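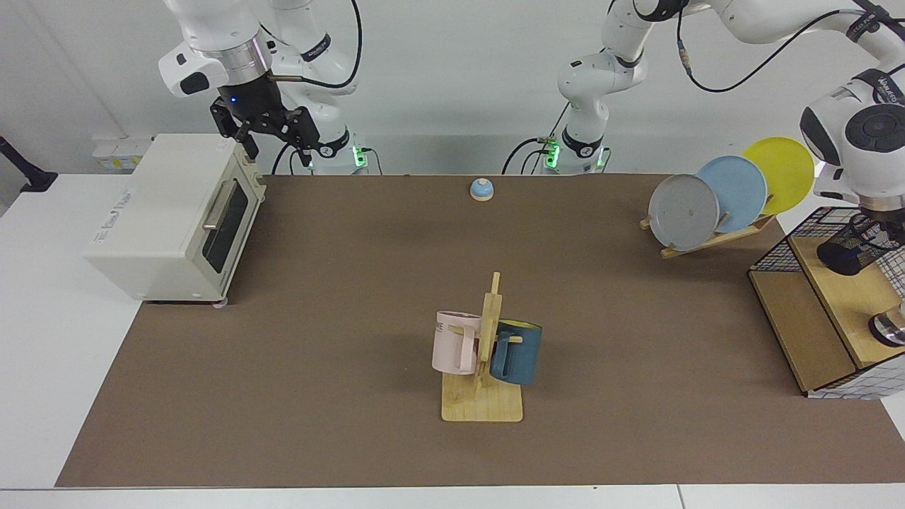

Figure 6.1. Countertop layout with toaster oven, service bell, mug tree and wire-mesh storage box.

Chapter 6
Small Appliances and Counter Storage

6.1 Scope

Chapter 5 dealt with fixed cabinets and plumbing. The present chapter covers items that stand on the counter and can be moved by one person: small heating appliances, open racks, and mesh or solid boxes. The method follows the one used by Chettiar and Sastry in their course notes at Plevano, with changes to the order of steps.

6.2 Terms

A footprint is the area an item covers when it is at rest and closed. A working area is the footprint plus the space needed to use the item. For a toaster oven the working area includes the full swing or drop of the door and room for a hand at the handle. For a mug tree it includes the reach of the pegs and of any mugs hung on them, so the base alone gives too small a value.

Orientation is the direction in which the front of an item faces. The oven in Figure 6.1 has its handle across the top of a tinted glass door. Its working area is therefore measured outward from the door side, and the mug tree and other items are plotted relative to that side.

This site uses cookies to improve your reading experience. Accept all | Manage settings

6.3 Surface coverings

A mat protects the counter finish and marks the limits of the layout. Where a mat leaves a strip of bare surface, the strip is recorded separately. Check the temperature rating of the mat against the appliance manual before placing a heating appliance on it.

6.4 Worked layout

Arumugam and Pisharody tested two arrangements of the same items in the Givport study kitchen in June. Each arrangement was used for 18 days. In the first, the mug tree stood beside the oven door and had to be moved before the door was opened. In the second, it stood clear of the working area. The recording sheet is given in Table 6.2.

Before reading on, draw a counter to scale and mark the footprint of each item in one color and its working area in another. Overlaps are treated in Section 6.5.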